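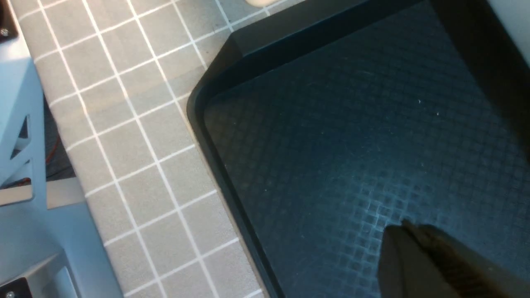
A shallow black tray on a grey tiled surface.

Korkine drip tray liner, two months in a utility room

Reviewed by Eirlys Harries, February 12, 2024

The Korkine liner is a sheet of absorbent matting sold on a roll, intended to be cut to size and laid in the bottom of a boot tray, a seed tray or the base of a cupboard under a sink. I bought one roll in the 70 cm width and have used it in two places: under the sink, and in the boot tray by the back door.

Construction
The matting has a felted upper face and a thin waterproof backing. The two layers are bonded across the whole area, so a cut edge does not need taping. Kitchen scissors will go through it, but the line wanders. A knife and a steel rule gave a better edge, working from the backing side. The roll holds its curl for some time after cutting. I left the pieces face down under books overnight and they were flat enough to fit the next morning.

Rounded corners are the awkward part. The instructions suggest cutting the sheet square and pressing it into place, which leaves a ridge. I made a paper template of one corner and used it for all 4. Trays with tapered sides should be measured at the floor and not at the rim, a point the leaflet leaves out.

Absorption
I poured 500 ml of tap water on to a piece cut for the cupboard. The felt took it up without any running off the edge, although the middle stayed wet to the touch until the following afternoon. Drying is slow with the cupboard door shut. Propping the door open helped, and lifting the piece out and hanging it over the bath helped more.

In the boot tray the limit is grit and not water. Mud dries into the felt and a vacuum cleaner lifts only the loose part of it. Rinsing under an outside tap, backing side first, clears most of what is left. The pale grey colour shows every mark. Korkine also lists a charcoal version, which I would choose next time.

Comparison
My previous liner was the Zeltum ribbed mat, a plain rubber sheet with no absorbent layer. It wipes clean in a minute and will probably outlast the tray it sits in, but water stands between the ribs and tips out when the mat is moved. Fidelina Restrepo, who shares the allotment with me, still uses hers under potted cuttings and has no complaints. For standing pots I would agree with her.

Faults
One corner of the cupboard piece has begun to lift at the bond, where it rubs against the waste pipe. There was a faint smell of glue on unrolling, gone within the week. The printed cutting grid on the backing is slightly out of square, so use your own rule.

Verdict
Good under a sink, acceptable by a door if you are prepared to rinse it. The roll is fairly priced for the area covered, and the offcuts make decent pads for the feet of a dish rack. I have kept the Zeltum for the greenhouse.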